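홈 > 소식 > 로봇·자동화
최신글 | 현장소식 | 규정·표준 | 행사 | 구독

손에 드는 그리퍼로 작업할 때 지킬 것들, 게른게이트가 새 지침을 냈어요

2023년 2월 9일
공유 19 · 댓글 20

드디어 나왔습니다! 작년부터 나온다 나온다 말만 무성하던 게른게이트(Gerngate)의 핸드헬드 그리퍼 작업 지침이 오늘 아침에 공개됐어요. 저는 출근길 버스에서 열어 봤다가 내릴 정류장을 지나칠 뻔했네요. (PDF가 휴대폰에서 너무 작게 보이는 건 좀 고쳐 주셨으면...)

우선 대상부터 말씀드릴게요. 로봇 팔에 달린 그리퍼 얘기는 거의 없고, 사람이 양손에 하나씩 쥐고 시연 데이터를 모으는 작업이 중심입니다. 그동안 이쪽은 기준이랄 게 딱히 없어서 작업장마다 제각각이었거든요. 어디는 테이블에 물건을 잔뜩 늘어놓고 하고, 어디는 한 번 끝날 때마다 싹 치우고, 쉬는 시간도 조장 마음이고요. 나중에 데이터를 합치려고 보면 조건이 다 달라서 머리가 아팠다는 분들 많으시죠? 저도 그중 하나예요.

이번 지침은 길리스데일(Gilisdale)에 있는 작업장의 기록 2,039건을 검토해서 만들었다고 합니다. 그중 615건에는 작업자가 직접 적은 메모가 붙어 있었는데, 저는 부록에 실린 이 메모들이 제일 재미있었어요. "손목이 먼저 지친다", "케이블이 팔꿈치에 걸린다" 같은 얘기가 그대로 실려 있더라고요. 읽으면서 고개를 몇 번을 끄덕였는지 모르겠어요.

본문은 19개 항목인데 생각보다 짧습니다. 제가 보기에 당장 바뀌는 건 이런 것들이에요.

1. 작업판 정리
시작 전에 작업판 위에는 그 과제에 쓰는 물건만 둡니다. 컵이든 펜이든 과제와 상관없으면 내려놓아야 해요. 커피를 옆에 두고 일하시던 분들(저요), 이제 안 됩니다.

2. 연속 작업 시간
양손 작업은 한 번에 20분까지. 그다음에는 그리퍼를 내려놓고 쉬어야 하고, 쉰 시간도 기록지에 적습니다. 초안에는 권장이라고만 되어 있었는데 최종본에서 의무로 바뀌었어요. 이건 정말 잘했다고 생각해요!

3. 시작 자세
두 그리퍼를 작업판 앞쪽에 띄워 든 상태에서 시작합니다. 물건에 먼저 닿은 채로 기록을 켜면 그 회차는 따로 표시해야 하고요. 머그 걸이처럼 가운데에 기둥이 선 물건은 팔이 사방으로 뻗어 있으니, 양손이 어느 쪽에서 들어갈지 미리 정해 두라는 문장도 있습니다.
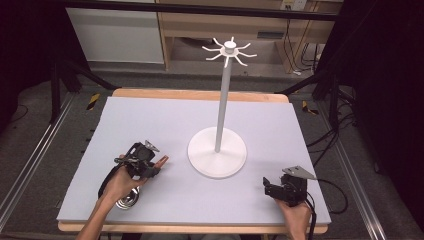
4. 케이블과 바닥
그리퍼에서 나오는 선은 몸 바깥쪽으로 빼고, 사람이 다니는 길에는 늘어뜨리지 않는 게 원칙입니다. 바닥에 남는 선은 교대할 때마다 확인해서 기록지에 서명하라고 하네요. 솔직히 제일 귀찮을 것 같은 항목인데, 메모에 선 얘기가 워낙 많이 나와서 반박은 못 하겠어요.

적용 시기
카오(Cao)와 리셈스카(Lisemska) 두 프로젝트가 먼저 시험 적용을 하고, 다른 작업장은 6월부터 따르게 됩니다. 기존 데이터를 다시 찍을 필요는 없대요. 다만 예전 기록과 새 기록을 섞어 쓸 때는 어느 기준으로 모은 건지 꼭 적어 두어야 합니다.

아쉬운 점도 하나 있어요. 왼손잡이 작업자 얘기가 한 줄도 없더라고요. 문의 메일을 보내 두었으니 답이 오면 이 글 밑에 덧붙일게요. 기록지 양식은 게른게이트 자료실에서 받을 수 있고, 한 장짜리 요약본도 같이 올라와 있습니다.

댓글 20개 모두 보기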